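Betting Notes for a Small Hockey League

Oct 31, 2025

I've kept a record of every hockey bet I've made since June of last year. Most are small, and most are on the Dridcombe games, because that is the team I get to watch. The record now stands at 133 bets. I'm slightly behind, and I have a fair idea why.

The main problem is the puck line. I like taking favorites at minus one and a half because the price looks so much better than the straight win. In this league that doesn't work very well. Games are close, coaches pull the goalie late, and half the time the empty-net goal never comes. If I had taken the moneyline on every one of those games, I would be a little ahead. I went back through the sheet twice to make sure.

Totals have gone better. Cletetti's home rink has slow ice by the third period, and the under has been good to me there. The crowd was 1,223 at the last one I went to, a 2-1 game with one goal after the first intermission. I had under five and a half and never had to worry. The odds have moved since then, so I'm not sure how much longer that one will last. 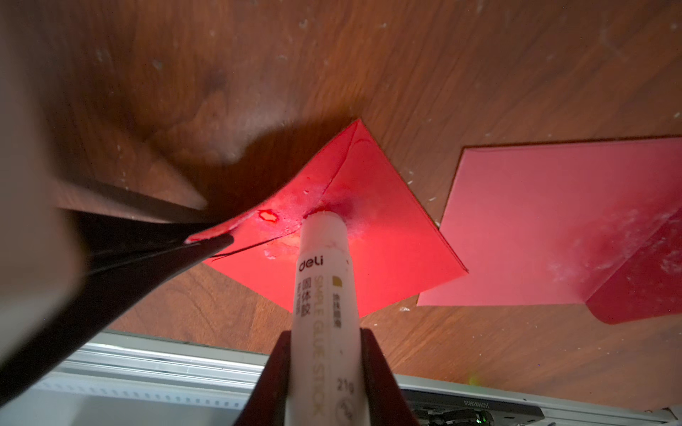
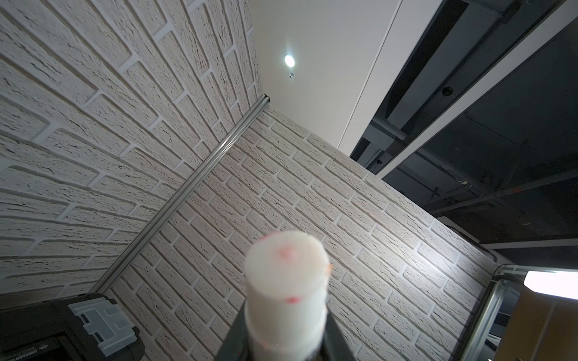 The Flirnus road trip is next. They play three games in four nights, and the last one is at Dridcombe. I usually look for tired teams in that spot, but I check who is in goal before I do anything. Flirnus used its backup on the second night of both back-to-backs so far, which means the starter should be rested for Dridcombe. That takes away most of the reason to bet against them. If the line opens at plus 115 for the home side I'll take it for a small amount. Anything shorter and I'll leave it alone.

I've also stopped betting on the Subramaniam Cup games. It's an early-season tournament, the lineups are half prospects, and the books post the numbers late. I lost four in a row on it before I quit. I still watch them – the hockey is fun and the tickets are cheap – but I don't learn much about the regular season from it.

A few changes for November. One bet per night at most. No puck lines until I've gone a full month without one. I'm also going to write down the price I got and the closing price for every game, which I should have been doing from the start. Right now I can tell you whether I won, but I can't tell you whether I got a good number.

Next post will be after the Flirnus game, whether I bet it or not.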